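Mulon Resurfaces Sorting Tables in Gray, Drops White Laminate

By Attila Simon
June

Mulon has finished replacing the tops on the block-sorting tables at its Allen workshop, ending a changeover that took most of the spring. The old white tops have been removed and the new ones are a plain medium gray with a low sheen. The tables are used for sorting, stacking and placing colored blocks, and the workshop's block sets were reviewed at the same time.

The decision came out of a complaint log kept by the workshop staff. White tops reflected the ceiling lights and made the paler blocks hard to pick out near the middle of the table. They also showed every pen mark. A darker top was tried on one table over the winter and was rejected, as navy and black blocks became difficult to see against it. Gray was the third option and the one that stayed.

Each new top is a single panel measuring 1575 millimeters on the long side. The panels were supplied by Bognár, which cut them to size and rounded the corners before delivery. Fitting took two people per table. The old frames and legs were kept, and new fixing plates were added under the short ends where the previous screws had worked loose.

Ro-un Baek, who oversees the workshop, said the surface finish took longer to settle than the color. "A full gloss gives you the lights back in your face. A dead matte holds on to dirt, and you scrub it until it goes patchy," Baek said. "We asked for something between the two and went through four samples."

The finish chosen will still show fine scratches under a low light. Baek said that was accepted at the outset. Blocks are slid across the tables as often as they are lifted, and the staff did not consider a scratch-free surface to be realistic at the price. Soft shadows from people leaning over the work also remain visible on the gray – a point raised by two of the regular users – but the workshop does not plan to change its overhead lighting this year.

The block sets have been reduced to strong, single colors. Green, red, blue and yellow blocks stay in use. Pastel blocks and those with printed faces have been withdrawn and boxed. The remaining stock comes to roughly 200 blocks, all with flat faces and square edges. Rounded and half-round pieces were taken out earlier because they rolled off the tables.

Zelari, which makes the storage trays used at the workshop, has supplied replacement dividers to match the smaller color range. The trays now sit on a shelf below the table height, so that the top can be cleared fully between exercises. Under the old arrangement the trays stood on the table itself and took up the far end.

Cleaning instructions have been revised along with the surface. Tops are to be wiped with a damp cloth and mild soap, then dried with a second cloth. Scouring pads and solvent sprays are not to be used. Tape may be applied to mark out positions but should be removed the same day, as adhesive left overnight dulled one of the sample panels.

The old white tops have not been thrown away. Those in fair condition will be cut down for use as shelf boards in the storeroom, and the rest will go to recycling with the damaged screws and brackets. The winter test panel has been kept as a spare bench cover.

Groups that book the workshop do not need to change anything in their plans. Table positions and numbers are the same as before, and the printed sorting sheets still apply, with the exception of the sheet for pastel colors. Copies of the revised sheets are in the rack by the door.

Contact the news desk | © Mulon Workshop News | Back to top
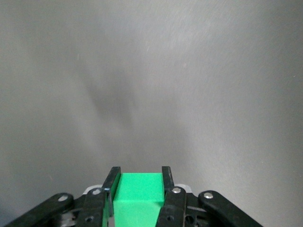
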